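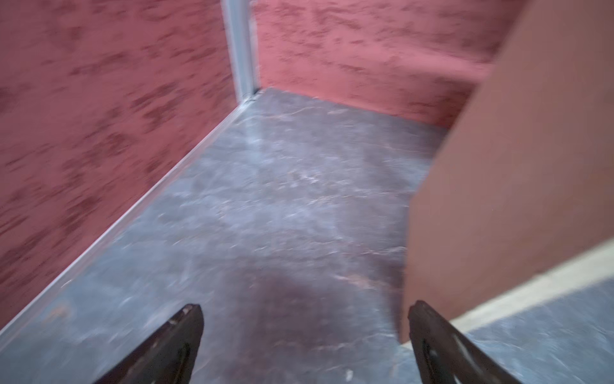 Moulin Baths to reopen in June with towel loans and longer evening hours

Last updated 4:40 p.m.

The public baths on Moulin Street in Gevoswood will reopen in June after being closed through the winter for work on the boilers and changing rooms, the town said.

Swimmers will find the same pool and the same entrance, but the front desk has moved to the other side of the lobby and the old ticket window is gone. Tickets will be sold at the desk and from a machine by the door. Season passes bought before the closure will be honored, and the months lost to the work will be added to the end of each pass.

The biggest change for most visitors will be a towel loan service, the first at the baths since the laundry in the basement was shut down. Flurar, a linen supplier that already serves the town's two nursing homes, won the contract and will deliver 1000 towels before opening day. They will be collected for washing in the evening and returned the next morning.

A towel will cost $3 to borrow. Pass holders will pay nothing for the first month. Visitors may still bring their own, and the town expects that most regulars will. 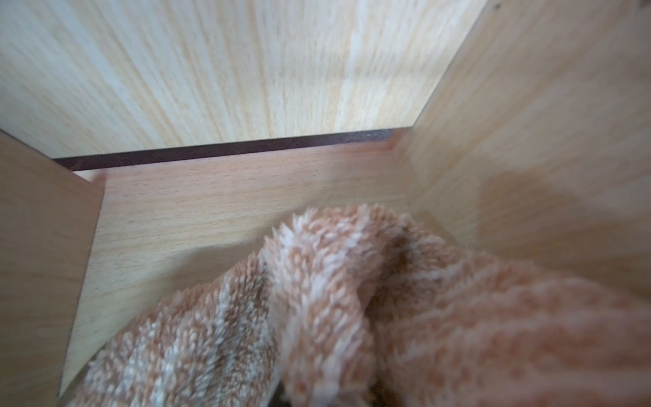 The baths stopped offering towels when the basement laundry's dryers failed and the cost of replacing them was judged too high. Since then, staff have kept a small pile of lost-property towels for people who forgot theirs, a habit that drew regular complaints in the comment book. Lost property will now be held at the desk for 18 days and then given to the animal shelter on the north side of town.

The building work was carried out by Vimach, a contractor based outside the county. Both boilers were replaced, along with most of the pipework between the plant room and the showers. The showers on the women's side, which ran cold for much of last year, have been given their own supply line. Tiles that had come away from the wall near the shallow end were taken up and relaid.

The project ran six weeks longer than planned. The town blamed the delay on a drain beneath the men's changing room that did not appear on any of the building's drawings. It had to be traced and lined before the new floor could go down. Vimach is covering part of the extra cost under the terms of its contract, and the rest will come from the town's repair fund. The town did not give a total.

Lockers have also been replaced. The new ones take a four-digit code, so visitors will no longer need a coin or a padlock. Open shelves will be kept in the family changing area for bags, shoes and towels.
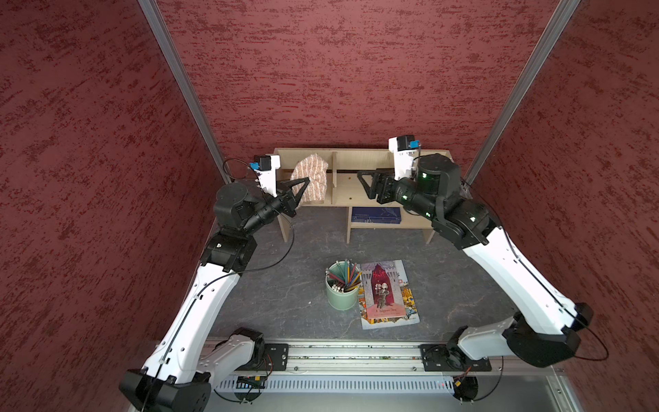 A striped cloth in the left compartment of a light wooden shelf unit.

Evening hours will be extended on weeknights, with the last entry at 8:30 p.m. and the pool cleared at 9:15. Early lane swimming will start at 6 a.m. as before. The town said the later closing time was the most common request in a survey sent to pass holders over the winter, ahead of warmer water and more parking.

Parking will not change. The lot behind the baths is shared with the library, and the two-hour limit will still apply until the library closes for the night. Swimmers who come for the evening session can stay past the limit without a permit. The bike rack, which was moved to the library steps during construction, will go back to its place by the side door.

School lessons will resume in the fall. Two of the town's elementary schools have been busing classes to the pool in the next town since the closure, and will go on doing so until the end of the school year. Water exercise classes will return in the second week after opening. Places can be booked at the desk or by phone, and people who were enrolled when the baths closed will be offered their old slots first.

The steam room will stay closed for now. Its walls and ceiling need separate repairs, and bids for that work have not yet been requested. The town said it would look at the matter again when next year's budget is drawn up. 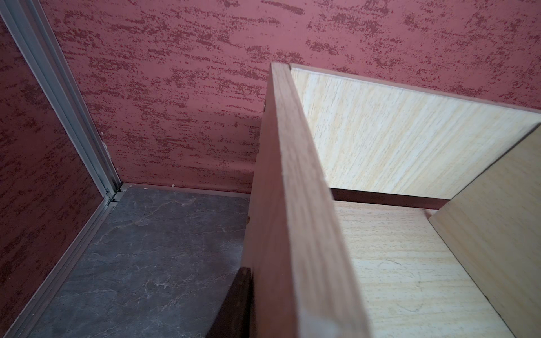

Red textured walls meet at a corner fitted with an aluminum strip.

Admission prices will stay at last year's level until the end of the summer. Children under six swim free with a paying adult. A full timetable will be posted at the baths and at the library before the reopening.

We use cookies to improve your experience on this site. By continuing to browse, you agree to our use of cookies. Accept | Manage settings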